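# How to run the suturing station on open day

Updated 2/4/22 by Chaltu Admasu, Brimbridge training suite

Set up in room 146 before the doors open. Visitors come in groups of 5, and each group gets one full stitch, from picking up the needle to trimming the tails.

1. Switch on the console and let it finish its checks.
2. Load a needle driver on one arm and a grasper on the other.
3. Ask Kidus Degefa to check the camera view on the wall screen.
4. Place the first stitches yourself. Visitors follow the work more easily with a few finished knots to look at.

Hold the curved needle in the jaws with its tip pointing up when you explain how it is gripped. Keep the second instrument on the other side of the cut, ready to take the needle.

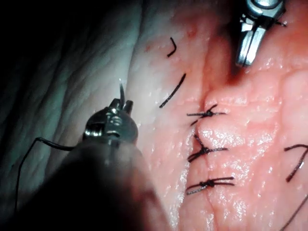 Go slowly when you tie. Say each throw out loud, pull the knot down until the edges meet, then stop. If the tissue puckers a lot, the thread is too tight. Trim both tails and leave them long enough to show up on the screen.

Questions about bookings go to the Numham desk on extension 2977. When the last group has left, park both arms, log the needles and lock the console.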